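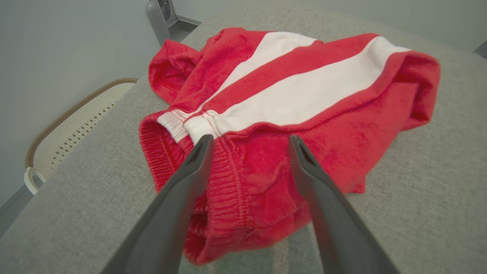 Fabric care: washing terry and fleece at lower temperatures

2024-10-10

The laundry room at Mellby switched its default program from 60 °C to 40 °C in September. Residents have asked what this means for looped and brushed fabrics.

Terry holds more water than flat cotton of the same weight, so it needs a longer spin. Fill the drum to no more than two thirds. An overfilled drum rinses poorly, and detergent left in the loops makes the cloth stiff after drying.

Strong colors should be washed separately for the first 2 cycles. Turn garments inside out and close any zippers. Do not use fabric softener on terry or fleece. It coats the fibers and reduces absorbency.

Elastic waistbands and cuffs wear out sooner under high dryer heat. Select the low setting or line dry. Polyester fleece dries quickly and rarely needs a full dryer cycle.

Lint filters on the Esuro dryers must be cleaned after every load. Machine 12 is out of service until a replacement door seal arrives. Report other faults to the Skirkbridge office, extension 1401, and give the machine number and the error code shown on the panel.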